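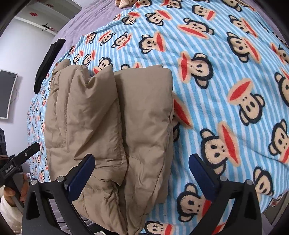

Vol. 13, No. 2

Long-Term Test: Korau 899 Fabric Steamer
Reviewed by Syahrul Liew

The Korau 899 is an upright garment steamer with a removable tank, a telescoping pole and a flexible hose. It sits in the middle of the Korau line and is sold for home use. The test unit was bought at retail in March and has been in regular service since then, mostly on cotton shirts, wool trousers and one set of linen curtains.

Assembly takes a few minutes and needs no tools. The pole sections lock with plastic collars, and the lowest collar has to be turned harder than the manual suggests or the pole leans toward the hose side. The base has two casters at the back and fixed feet at the front. It rolls well on hard floors and poorly on carpet.

Output is the best part of the machine. Steam arrives at the head in under a minute and stays even at both settings. The low setting is enough for thin cotton. Wool needs the high setting and a slow pass from the inside. Linen did not come out flat at either setting, and the curtains went back to the iron. The Ridine upright we tested last year did slightly better on linen but spat water whenever the head dropped below the level of the tank. The Korau spits only when the hose is allowed to sag into a loop. Lifting the hose and letting it drain back clears it.

The head is light, with a metal plate and a trigger lock. The plate gets hot enough to mark synthetics, so the clip-on fabric guard should stay in place for anything with a coating. The guard itself is a loose fit and came off twice.

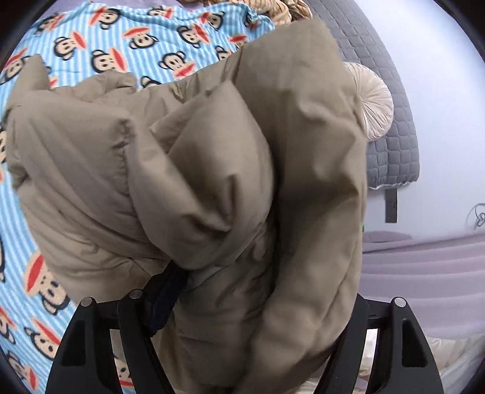 Steaming padded outerwear is where the 899 needs the most care from the user. The low setting with the guard on is the correct starting point, and the head should be held clear of the cloth and moved along the stitching. A puffer jacket in matte khaki nylon, crumpled into a bundle, has soft wrinkles across the padded sections as well as the stitched creases that belong there, and only the first kind should be chased. Pressing the plate into the quilting flattens the fill. Check the care label first, and hang the garment until it is fully dry before putting it away.

The tank is the weak point. Its cap is narrow, the fill line is molded in clear plastic on clear plastic, and the valve drips when the tank is lifted off. Descaling is done with a citric acid solution through the drain plug at the back. We did this once, at nine weeks, and got a small amount of scale. The Flistier has a wider cap and an easier drain, but its cord is too short for most bedrooms.

Noise is a low boil with a click from the thermostat. The hanger at the top of the pole holds a winter coat without slipping. The trouser clips are weak and were replaced with ordinary clothespins.

Recommended for shirts and wool. Owners with a lot of linen should keep the iron.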